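Pindo soft finger set (pair), orange
Replacement fingers for hand-held and wrist-mounted parallel grippers
Part no. PD-138
Sold as a pair, screws not included

IMPORTANT - SAFETY AND FAULT NOTICE, please read before ordering or fitting
Updated 06/03/2020

Stock made before November has a fault at the root of the finger, where the ribbed part meets the mounting foot. The foot can let go of the finger under a sideways pull. Not a slow tear either, it goes all at once. If you have a pair from batch 296, stop using them and get in touch, we will swap them free. Batch number is moulded on the underside of the foot, you need to take the finger off to see it. Sorry, yes, we know.

Current stock is the revised foot. Everything on this page from "What you get" down is for the revised part unless it says otherwise.

What happened

First report came from a customer in Cernville doing laundry work, towels mostly. Finger came away mid-lift with the arm still moving and the bare metal carrier went into the table top. Nobody hurt. Second one was ours, on the bench, same week, so we pulled the lot and started bending them by hand.

Straight squeeze is fine. You can squeeze a bad pair all day and see nothing wrong, which is how they got past our checks in the first place. Pull the fingers sideways while they are closed on something that won't give (cloth snagged under a table edge is the classic) and the foot takes all of it. On the old part the corner there is sharp and the rubber doesn't bond properly to the insert. Split starts inside. By the time there is a line you can see on the outside it is nearly through.

Of the returns we cut open, 5 had a split already going with nothing showing on the surface. So looking at them is NOT enough. Check the batch number.

How to check yours

Power off the arm, or unclip the hand-held unit from its trigger. Don't do this with the jaws live, they will close on your hand and the carrier edges are sharp without the fingers on.
Undo both screws on each finger and slide it forward off the carrier.
Turn it over. Number is on the foot, small, easier to read with a torch held low.
296 means send it back. Anything else, refit and carry on.
No number at all means it isn't one of ours, or it has worn off. Send us a photo, we can usually tell from the ribs.

Please don't glue them. We have had two back with superglue in the joint. It holds for a bit then fails the same way, only stiffer, and we can't use the insert again.

What you get

One left finger, one right finger, ribbed flexible body, bright orange. Tapered to the tip for picking up thin stuff. Revised foot with a rounded corner and a longer insert. Fitting sheet in the bag, but the one in the bag still shows the old foot, new sheet is at the printers. Ignore the drawing, the text is right.

Fits: Pindo hand-held gripper all versions, Cilport wrist mount with the adaptor plate.
Does not fit: the older Cilport mount without the plate. The holes look like they line up, they don't.

Screws: 4 per pair, M3. Use new ones. Nip them up, then a quarter turn, no more. Overtightening squashes the foot and you are back where we started.

Use with cloth and clothing

Most people buy these for fabric so a few notes on that, and most of the failures were on fabric too.

Pinch a single pleat near a corner and lift it before you drag. If the cloth is caught on something, a short lift shows it up early with hardly any load on the foot. Dragging first is what breaks fingers.
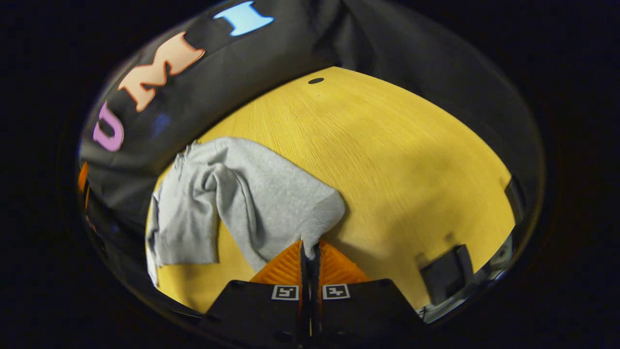
Knits are more forgiving than towels. T-shirts stretch, so the load comes on slowly and you have time to let go. Towels and denim don't stretch much and you get the whole jerk in one go. If your arm has a force limit set it lower for those, and set it for sideways load as well as grip if it lets you. Lots of people only set grip.

Keep hands and faces out of the way of the jaws when anything is under tension. Goes for the revised part as well. It is stronger but it is still rubber.

Check for loose threads wound round the tips and between the ribs at the end of the day. Wipe with a damp cloth, no solvents. Solvent makes teh rubber go tacky and then shiny, and once it's shiny it slips.

Returns and swaps

Batch 296, bought from us: free swap, we pay the post both ways. No receipt needed.
Batch 296, bought through Palumbo: same deal, send them to us not to Palumbo, they will only forward them on.
Please send BOTH fingers even if only one has gone. We match them in pairs.
Damage to arms or tables caused by a finger letting go: email with photos and we will deal with each one.

Put "FOOT" in the subject line so it dosen't go into general enquiries. All the fault emails are going to Sherif Samir, who is also packing the swaps, so phone calls will probably ring out. Email is quicker.

Availability

Revised part in stock. Swaps go out ahead of new orders, so allow a few extra days if you are buying.
Black version on hold until the new foot is done for that mould too.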